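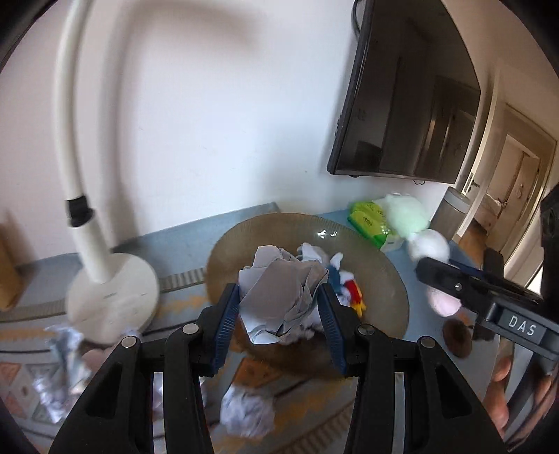
Pristen Area Rugs for Living Rooms and Family Rooms

The Pristen collection is a line of flat-woven area rugs intended for rooms in daily use. Each rug is woven in a single piece, finished with a bound edge on all sides, and supplied with care instructions. The collection is offered by Muter Home Furnishings for residential customers and for furnished rental properties.

Construction

The face yarn is a wool and cotton blend. The pattern is woven into the rug and is not printed on the surface, so the design remains legible on both sides. A rug may therefore be turned over to distribute wear. The long sides are bound by machine and the short sides are hemmed. Pristen rugs have no fringe.

The low profile of the weave allows most interior doors to pass over the rug without trimming. Customers with close-fitting doors should measure the clearance before ordering.

Sizes

Small: 4 ft. by 6 ft.
Medium: 5 ft. by 8 ft.
Large: 8 ft. by 10 ft.
Runner: 30 in. by 8 ft.

Dimensions may vary slightly from piece to piece, as is normal in woven goods. Custom lengths are available for the runner only and must be requested in writing before the order is placed.

Patterns and Colors

Muter: a small repeating diamond in charcoal and cream.
Liao: a broken stripe in indigo, gray and off-white.
Clikano: a larger geometric border with a plain center, in rust or olive.

Yarn is dyed in lots, and shades may differ between lots. Customers who require two or more matching rugs are advised to place them on the same order. Swatches of all patterns may be requested through the order desk and are credited against a later purchase.

Rug Pads

All Pristen rugs should be used with a pad on hard floors. The Pristen felt and rubber pad is cut one inch shorter than the rug on each side and is sold separately. On wall-to-wall carpet, a pad made for carpeted surfaces should be used instead. Adhesive tapes are not recommended, as residue may mark the floor finish.

Placement

Heavy furniture should be lifted into position and should not be dragged across the weave. Felt or plastic cups are suggested under narrow legs. Items with a wide base generally require no protection but should be moved a few inches from time to time.

Care

Vacuum weekly using suction only. Rotating brushes may raise the surface yarn. Blot spills at once with a plain white cloth and cold water, working from the outside of the spill toward the center. Do not machine wash, steam clean or tumble dry. Professional cleaning is recommended once a year.

Ordering and Delivery

Item number 461 refers to the full collection. Please state the pattern, color and size when ordering. Rugs are shipped rolled, and creases normally relax within several days of unrolling. Delivery is free on orders over $300 within the continental United States.

Returns

Unused rugs may be returned within 30 days of delivery in the original wrapping. Custom-length runners and cut pads are not returnable. Damage in transit must be reported to the order desk before the rug is placed in use.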